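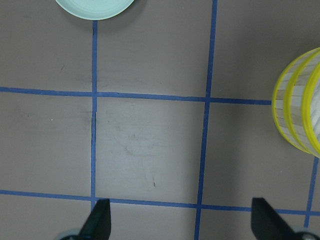 *Wrist camera view of the taped work surface, with a pale green plate and a yellow-rimmed container beyond the fingers.*

# Farkov Releases Rim Tracking and Contact-Aware Grasp Planning in Plumenura

**SIPOS, Tuesday, June 30, 2026.** Farkov today released an update to Plumenura, its control and perception software for robot arms with a wrist-mounted camera. The update adds a rim tracker for thin-edged objects, a segmentation mode for see-through materials, and a grasp planner that accepts contact between the fingers and an object before the grasp is closed. It is available to all current license holders as a standard download.

The release is aimed at household and light commercial goods that are mostly air: mesh hoops, strainers, covers, baskets and open-topped containers. These objects are easy for a person to pick up by the edge. They are hard for software that expects a closed surface, as the camera sees the table through them and depth readings fall on whatever lies behind.

"Our older planner looked for a solid body and then put the fingers on either side of it," said Gergely Tóth, who leads motion planning at Farkov. "With a mesh panel it often chose a point on the table underneath. The planner was doing what we had asked. We had given it the wrong model of the object."

## Rim tracking

The new tracker fits a curve to the visible part of a rim and updates it at 60 Hz while the arm is moving. It does not need to see the whole edge. At close range a wrist camera rarely shows more than an arc, and the tracker carries forward the part of the curve that has left the view, along with an error estimate that grows with time. If that estimate passes a limit set by the user, the arm backs off along its approach path until enough of the rim is visible again.

Objects with more than one rim are handled as a stack. Each rim gets its own curve, and the planner is told which one is nearest the fingers. Earlier versions merged parallel rims of the same color into one thick band, and the resulting finger position was often off by the distance between them.

The tracker runs on the color image alone. Depth data can be added when it is available, and it is used only to choose between two curve fits that match the image equally well. Users who have tuned depth thresholds for earlier versions can leave those settings in place; the rim tracker ignores them.
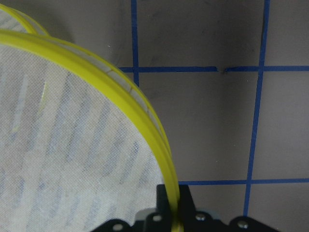

*Yellow rim at the gripper finger, with the tape grid beyond.*

## Segmentation of see-through materials

Mesh and netting have been reported as a problem by Plumenura users since the first version. A pattern seen through the weave is read as part of the object in one image and as part of the background in the next. The object mask then flickers, and the planner restarts each time it changes.

The new mode assigns two labels to such regions, one for the material and one for what shows through it. Only the first is passed to the planner. The second is kept for the localization module, which can go on using floor or table marks that are partly covered by mesh. Both labels can be viewed in the debug panel, where they are drawn in separate layers.

Blažena Říha, who wrote most of the segmentation code, said the blue tape used on the company's test surfaces was a useful source of errors during development.

"The tape is there for setup. It marks out cells so that we can put things back where they were," Říha said. "It is also a strong straight edge in a bright color, and the old segmentation would cut an object in two along it. We kept the tape and used those runs as test cases. If the mask survives a tape crossing, it usually survives a patterned tablecloth."

Surface wear is treated in a similar way. Scuffs, smudges and breaks in the tape are no longer removed by a filter before tracking starts. The localization module scores each mark by how stable it is over a short run of images and drops the ones that move or fade.

## Contact-aware planning

In previous versions, any contact between the fingers and an object before the close command was treated as a collision, and the arm stopped. That rule is safe and simple, and it remains the default. It also rules out most of the ways in which a thin rim can be taken from a flat surface.

The new planner adds a contact budget. The user sets how much force may be applied, in which direction, and for how long. Within that budget the fingers may touch, slide along or press on an object while the tracker continues to update. A plan that would need more than the budget allows is rejected before the arm moves. If the measured force goes over the limit during the motion, the arm stops and holds position until it receives a new command.

Budgets are written in the task file, next to the approach settings, and can be different for each part of an object. A rim may be given a higher limit than the panel inside it. Where the software cannot tell which part is being touched, it applies the lower of the two limits.

Tóth said that the choice of limits is left to the user. "We ship starting values for a few object types and they are low on purpose," he said. "Expect some rejected plans on the first day. The log says which limit was responsible."

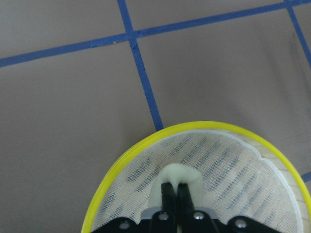 *Gripper fingers over the mesh panel, with blue stripes visible through the weave.*

## Evaluation

Farkov tested the release on a set of 16 objects, among them plates, containers and hooped mesh items. Objects were placed on a taped surface in 144 starting poses, and the software was run for a total of 810 grasp attempts. The same poses were used for the previous version so that the two could be compared directly.

The largest gain was on mesh items with a raised rim. Attempts that ended with the planner restarting without a result, the most common failure in the earlier version, became rare. Plates showed little change; they were already handled well, and the rim tracker offers no clear benefit on a closed surface with a low edge. Containers with several bands of the same color improved where the camera approached from above and stayed about the same from a low angle.

The full results are in the release notes, listed by object and by starting pose. Failed attempts are included with their logs.

Bianca Ilie, who ran the evaluation, said that lighting was kept even throughout and that users with strong side light should repeat at least part of the test on their own equipment. "Glossy rims with a hard highlight will pull the curve fit toward the highlight," Ilie said. "There is a correction for it, and it is not as good as I would like. We have marked it as a known issue."

## Use at Prunditz

Prunditz, which packs and returns rental kitchen and table goods, has had access to a preview of the update since early June. The company uses Plumenura on sorting stations where items arrive singly and in no fixed order.

"We had a list of items that were sent straight to a person, and mesh covers were at the top of it," said Meifang Ding, process engineer at Prunditz. "Some of that list is now done by the arm. Items that arrive bent or with the mesh loose from the rim still go to a person, and we plan to leave it that way for now."

Ding said the most useful part of the preview had been the log format. Each rejected plan is stored with the image, the fitted curve and the limit that caused the rejection, so that a shift lead can decide whether to change a setting or remove the item from the station.

## Known limits

- The rim tracker assumes a smooth curve. Square frames and rims with sharp corners should be handled with the standard edge planner.
- Two see-through objects that overlap are treated as one.
- The see-through mode needs visible texture behind the material. Over a plain surface it falls back to single-label segmentation and writes a warning to the log.
- Contact budgets require force readings at the wrist or the fingers. On arms without them, the setting is ignored and the earlier stop-on-contact rule applies.
- Soft finger covers and pads change the force reading. The zero point must be set again after a cover or pad is fitted, removed or replaced.

## Upgrading

Task files from the previous version load without changes. The rim tracker and the see-through mode are off by default and can be turned on separately for each task. Contact budgets must be entered by hand; there is no automatic conversion from the old collision settings, as the two do not measure the same thing.

Users who have written their own planners against the Plumenura interface should read the section on masks in the developer guide. The mask message now carries a second layer. Code that reads only the first layer will continue to work, and code that checks the size of the message will not.

The calibration routine has been left as it was. Existing camera-to-gripper calibrations remain valid and do not need to be repeated after the upgrade.

## Availability

The update is included in all active Plumenura licenses at no added cost. The evaluation logs and the task files used to produce them can be downloaded with the release notes. Support for the previous version continues under current agreements.

## About Farkov

Farkov develops control, perception and planning software for robot arms working with everyday objects. Its offices and test lab are in Sipos.

**Press contact:** Tímea Bozsik, Farkov press office, Sipos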